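Household chores: where the machines stand in July

6 min read
14 shares | 4 comments

Readers of this newsletter ask more about laundry than about any other job, so this month's automation item stays in the bedroom and the utility room. The short version is that rigid objects are close to solved, flat cloth is workable, and anything padded, lined or hooded is still hard.

Start with what can be bought. Zasetik sells a countertop folding unit that takes towels, pillowcases and T-shirts from a feed tray. Each item has to be laid on the tray by a person, front side down, with the hem against a stop. Cycle time is short enough to be useful, but the person at the tray is doing the difficult part. Finding a corner in a pile and presenting the cloth flat is the step that the machine skips.

Fosby goes after that step directly. Its two-armed cart lifts an item from a basket, lets it hang, looks for the lowest point, regrips there and repeats until it has two corners. In the trial we followed, the cart was given 50 hand towels and folded all but 8 without help. Most of the failures came from picking up two towels at once. The cart doesn't weigh what it lifts, and two thin towels hanging together look much like one thick towel to its software. Fosby says a load sensor in the wrist is planned for the next revision.

Towels are a friendly case. They have four edges, no inside, and the same thickness everywhere. Clothing removes those conditions one at a time. A shirt adds sleeves and a collar. Pants add legs that twist around each other. A quilted jacket adds volume, and volume changes the grip problem in three ways.

First, the fill compresses. A two-finger gripper closing on a padded panel meets very little resistance at first, then a lot, and the point where it has a secure hold depends on how much fill is caught between the pads. A force threshold tuned on cotton will stop too early and the jacket slides out. Second, the shell fabric is often slick, so a shallow pinch that would hold a towel doesn't hold here. The fingers need to gather a real fold. Third, the stitched channels act as hinges. Lift a jacket by one channel and it bends along the seams, which makes its hanging shape hard to predict from its shape on the bed.

Leemans, which makes grippers for the packing trade, has been working on the first two. Its soft-pad fingers close in 2 stages: a light pass to gather material, then a firmer one after the wrist has moved slightly upward. If the fold slips during that movement, the gripper opens and tries a wider bite. On the bench this takes 10 seconds per grasp, slow by factory standards and acceptable in a house where the jacket isn't in a hurry. 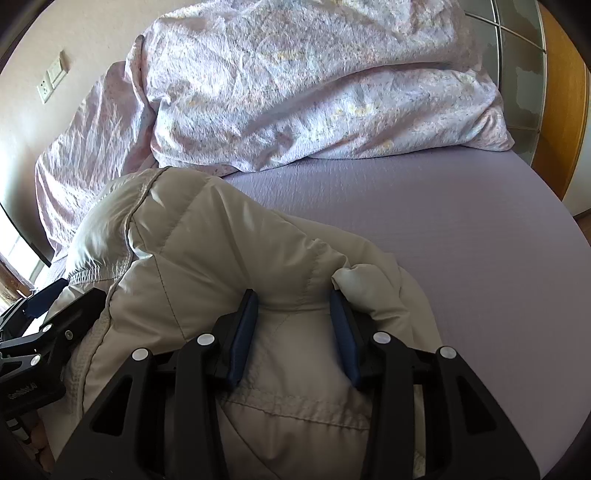
The third problem is mostly one of data. A planner that is going to spread out a jacket, find the shoulders and bring the sleeves in needs to have seen many jackets in many states of disorder, on beds as well as on tables. Beds matter. The surface gives under load, a fitted sheet can be picked up along with the garment, and pillows and duvets take up the space a folding routine wants to use. A routine written for a hard table usually assumes it can press down and drag. On a mattress, pressing down makes a dent and dragging pulls the sheet.

Zevska, which runs a small linen service, tested this the plain way. It moved a working table routine to a bed with no other changes. Flat pillowcases still came out square. Sweaters were passable. Padded coats were abandoned after the arm had folded the fitted sheet into the result over a dozen times, and the firm has gone back to doing coats by hand.

Shop-floor versions of the same work are further along, mainly because the shop can control what arrives. A garment on a hanger, at a known height, facing a known way, can be bagged or boxed by machine today. None of those conditions hold in a bedroom.

For anyone considering a purchase this year: a folding unit is reasonable if the load is mostly towels and you don't mind feeding it. A cart of the Fosby type is for labs and patient early buyers. For outerwear, use a hook.

Reader comments (4)

tumble_low
We have the Zasetik at work. Correct about the tray. It does towels well and it jams on anything with a drawstring.

R. in receiving
Did the towel trial use new towels or washed ones? Ours go stiff at the edges after a few months and I would expect that to help with finding corners.

hallcloset
Load sensor should have been in the first version.

seamallowance
Channel width makes a difference too. Narrow channels fold much more predictably than wide ones, at least when I pack them by hand.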